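Notes on playing bass through somebody else's rig

Priscombe is a 300-capacity room with a low ceiling and a stage eight inches off the floor. I played there in January, filling in on bass for Mai, a four-piece I had rehearsed with twice. They were third on a bill under Sasau, and the terms were the usual ones for a support slot – shared backline, no sound check for anyone below the headliner, and a line check of whatever length the changeover allows.

I keep notes on these shows. Most of what follows is about signal level and monitoring.

The backline

The house bass rig was a solid-state head into an 8x10 cabinet. I brought my own preamp pedal and used the head's effects return, which bypasses its preamp and goes straight to the power section. The tone then depends on settings I already know. The drawback is level. My pedal puts out less than the return on that head wants to see, so I ran the pedal's output control near the top of its range and had very little left over. A line driver between the two would have fixed it. I have one, and it was at home.

The DI feed came off the pedal, before the head, with the ground lifted. The front-of-house engineer was Razia Gilani, who asked for it before I had my case open. She also asked me to play the loudest passage in the set first and the quietest second. That is the reverse of what most bass players do when told to play something, and it let her set the input gain once.
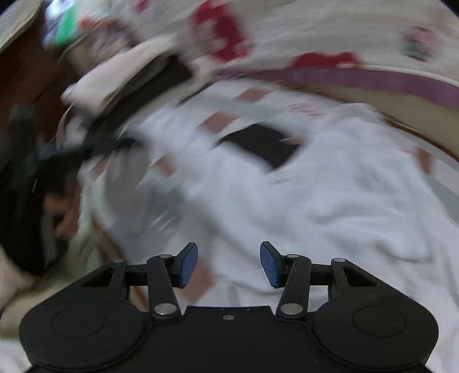 Line check

We had 10 minutes between the previous band's last chord and our first. Four of those went to moving drums. The kick mic stayed where it was, the snare was swapped, and the cymbals were swapped by a drummer who had already put his felts and wing nuts in his pocket.

I labeled my cables the week before with white tape at both ends, and this saved time. One thing I would change is the power supply. Mine has a short lead, and the nearest outlet was behind the cabinet on the far side of the riser. I borrowed an extension from Sasau's guitar tech and gave it back with the tape still on it.

Monitors were two mixes on wedges, one for the drummer and one for the three of us in front. I asked for kick and lead vocal and nothing else. In a room with a ceiling that low, the bass cabinet covers the bass, and adding more of it to the wedge only blurs the pitch. The singer wanted a lot of herself and got it up to the point where the wedge began to ring, somewhere in the upper mids. Gilani notched it out during the first verse.
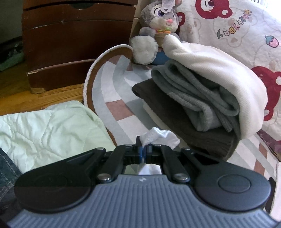 Black linkage arms, pincers closed on white cloth.

The set

Seven songs, no encore, as agreed. The low end on stage built up badly around open A, and I moved those notes to the fifth fret of the low string where the part allowed. It evened out the sustain. In the fourth song the part needs the open string, so I muted with the heel of my right hand and kept the notes short.

The tempo of the opener ran ahead of rehearsal. The drummer uses a click for two songs and nothing for the others, and the opener is one of the others. I would put all of them on the click or none. Two methods in one set means the band resets its sense of time every few minutes, and it takes a bar or more to settle.

I missed one cue, the stop before the last chorus of the sixth song, and played through it. The recording from the desk makes this very clear.

Afterward I stood at the back for Sasau. They used in-ear monitors and almost no stage volume, and the vocals sat a good deal higher than ours did. The paid door was 586 across the two nights of the run. Ours was the second night and the fuller one.

Next time: line driver, longer power lead, spare felts. 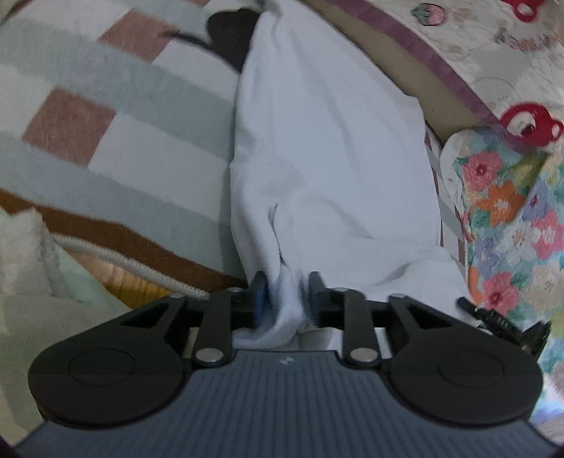 Can I plug an active bass into the effects return without a pedal?

The signal will usually be too weak to drive the power section properly. Put a preamp or a clean boost in between, start with its output all the way down, and bring it up slowly.

The next show is at Tudon, also as a fill-in, with a house cabinet I have used before. I will have my own head for that one.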